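Trekia Bench Cell: Progress Report to the Kitness Fund
Reporting period ending April

Summary

We are happy to report that the cell is up, bolted down and running every working day. When we wrote to you last, the arm was still in its crate and the main question was whether our floor would take the mounting plate without extra work. It did. The arm is on its base, the control cabinet is wired, the wrist camera is giving us a steady picture, and we have a setup routine that a new person can follow from a printed sheet. We had hoped to be at this stage by the end of spring, so we are ahead, and the mood in the room is very good!

This report covers the mounting and cabling, the table, the gripper and wrist camera, the upkeep routine, spending, and what comes next.

Mounting and cabling

The base went in over two mornings. The plate needed shimming at one corner, and after the bolts were torqued we left everything overnight and checked them again before putting any load on the arm. One bolt took a little more. We have marked all of them with paint pen so that any movement will show up at a glance.

Cabling was slower. The camera cable runs along the outside of the arm, and our first route pulled tight when the wrist rolled all the way over. We lost pictures for a second or two at a time and blamed the software for most of a week. The fix was a longer service loop at the elbow and softer clips in place of the zip ties. Since then we have not logged a single dropout. The Ginting cable guide we bought for the lower arm has been excellent and we would buy it again.

The table

We changed our minds about the work surface. The original plan used a dark rubber mat, which is kind to dropped parts but picked up lint and made the edges of dark objects hard to find in the wrist view. We now work straight on a plain matte white tabletop. The test furniture for the first task set, a small white drawer unit, stands directly on it. White on white sounds like a poor choice, and we did argue over it, but we want the cell to cope with low contrast from the start. Most offices and kitchens are full of pale furniture, and that is where this work is headed.

Camera color is still on our list. The camera gives a plain white surface a slight tint that drifts from one side of the picture to the other, greenish in one area and bluish or pink in others. It does no harm to the motion side. It does make color checks unreliable, so we are trying a fixed white balance and a flat-field correction, and will tell you in the next report which one we kept.
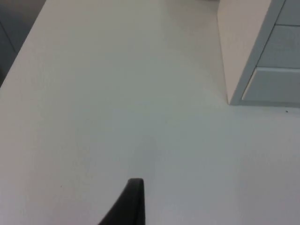

Wrist camera view of the table and drawer unit, with a gripper finger at the bottom.

Gripper and wrist camera

Having a finger in view turns out to be one of the most useful things about the current mount. It gives us a reference we can check by eye. After any work on the wrist we bring the arm to the same rest pose and compare the position of the fingertip with a saved picture. If the tip has shifted, something on the mount has moved, and we run the full hand-eye calibration again before doing anything else.

A full calibration uses 200 poses and used to take up most of an afternoon. The team rewrote the pose list so the arm travels in short hops instead of swinging back and forth over the table, and the whole thing now fits comfortably between the morning check and lunch. We are very pleased with that one. It cost nothing except some patience, and it means we no longer put off a recalibration that we know we should do.

We have worn out 4 sets of finger pads so far. The first ones went quickly because we were closing too hard on thin edges. With the closing force turned down, the pads last much longer, and we have a small stock of Zomlow replacements on the shelf.

Upkeep routine

The morning check has 7 steps and hangs on a clipboard beside the cabinet:

Test the emergency stop and reset it.
Look over the paint marks on the base bolts.
Wipe the table with a dry cloth.
Clean the camera window with a lens wipe.
Check the finger pads for cuts or lifting edges.
Move to the rest pose and compare with the saved picture.
Sign the log.

Small specks on a pale surface stand out more than we expected, and the early detection software sometimes took one for an object. We have raised the minimum object size a little and are watching whether that causes trouble with small parts.

Once a month we also back up the controller, tighten the camera bracket screws and clean the cabinet fan filter. The April filter was dustier than we liked, so the cabinet has been moved away from the loading door.

Spending

We are within budget. Cabling ran slightly over because of the second route, and the mat we no longer use was a small loss. Both were covered by the savings on floor work. No change to the remaining payments is requested.

Next period

Drawer opening comes first. The plan is to begin with slow approaches to the unit, with no contact at all, and then move to light touches on the drawer fronts while we tune the force limits. We have set aside 4 weeks for this. After that we would like to raise the arm speed, which will need a fresh look at the guarding on the side nearest the walkway.

We would love to have you visit once the drawer work is under way. Mornings are best, as the cell is usually moving by 9:30, and anyone from the fund is welcome to run the morning check with us and sign the log.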